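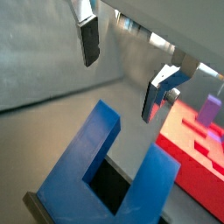 Skoveo Open Reference / Joinery and Fittings Desk

Main Articles Topics Glossary Recent Contact

Reference > Woodworking > Joints > Bridle joint

Search articles Enter a word Go

Bridle joint

A bridle joint is a woodworking joint where the end of one piece has a slot cut in it, open at the top and both sides, and the other piece is cut down to a tongue that fills the slot. Also called open mortise and tenon, slot mortise, or (older shop talk) a slip joint. Close cousin of the mortise and tenon. Main difference is that the mortise runs right out through the end of the wood, so you can cut it with a saw instead of chopping a hole.

Parts

The slotted piece has two cheeks, one each side of the slot. Floor of the slot is the shoulder line, or just the bottom. The tongue piece has a tenon with two flat faces and two shoulders. Usual rule is thirds: slot is one third of the thickness, each cheek the other thirds. Thicker tenon is fine if the cheeks don't get flimsy. Thin cheeks split, mostly on dry oak.

Types

Corner bridle. Both pieces end at the joint. Door frames, picture frames, light table frames. End grain shows on both outside edges, which some people like and some hide with paint.

T-bridle. The slotted piece straddles a rail somewhere along its length. The rail is notched on both faces so the cheeks drop in. Common for a middle leg under a long table.

Mitered bridle. Front face shows a 45 degree line, slot hidden behind it. Weaker, less glue surface. Slow to cut.

Angled bridle. Used at the top of rafters, where two come together with no ridge board. Pegged, generally. 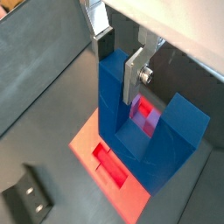

Strength comes mostly from glue. The cheeks give two big long-grain faces and the fit stops the frame from twisting, but nothing mechanical keeps the joint from pulling straight apart, so glue has to be good or a peg has to go through. Drawboring works: hole in the tenon set slightly closer to the shoulder than the holes in the cheeks, peg pulls it tight. For racking loads a corner bridle does well against a half lap and better than a plain miter.

Cutting

Mark both pieces from the same gauge setting. Saw down the waste side of the lines, then chop out the slot with a chisel, working from both edges to the middle. A coping saw gets rid of most of the waste first. Tenon cheeks sawn the same way, shoulders last. Machine shops use a table saw with a tall jig, 2 passes for the slot. Fit should be hand pressure only. If it needs a mallet the cheeks will spread and maybe crack when teh glue swells them.

Clamp across the cheeks as well as along the rails. Often forgotten. Gap at the cheek is the usual result.

History

Old. Timber framers used it for rafter tops long before it turned up in furniture. Hendrik Visser's survey of barn roofs near Grorkton lists 19 with pegged bridles at the peak, most of them patched but still holding. Amarachi Nwankwo has argued in the Kirkegaard trade papers that the name comes from the bit sitting in a horse's mouth, tongue between cheeks. Not settled. Other writers tie it to the straps. 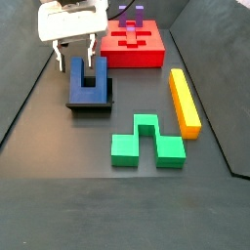 Window makers kept the joint going after dowels got cheap, as sash corners had to stand up to weather and slamming. The Gollent sash works cut them by the thousand on a double-end machine, later moving to a finger profile with more glue area. Original pattern boards are in the works collection, item 3516, cataloged by Apinya Sombatkul.

Common faults

Slot floor left humped, so the shoulders don't close. Check with a small square.
Tenon tapered toward the end. Looks tight, holds little.
Short grain in a cheek where the board has a knot. Pick another board.
Finish put on before glue-up and run into the slot.

See also: half lap, mortise and tenon, box joint, sash corner, drawbore peg

Entry by Sunee Inthanon, revised January 4, 2001. Rafter section still needs a drawing, Kamol Mahawong has the old one somwhere.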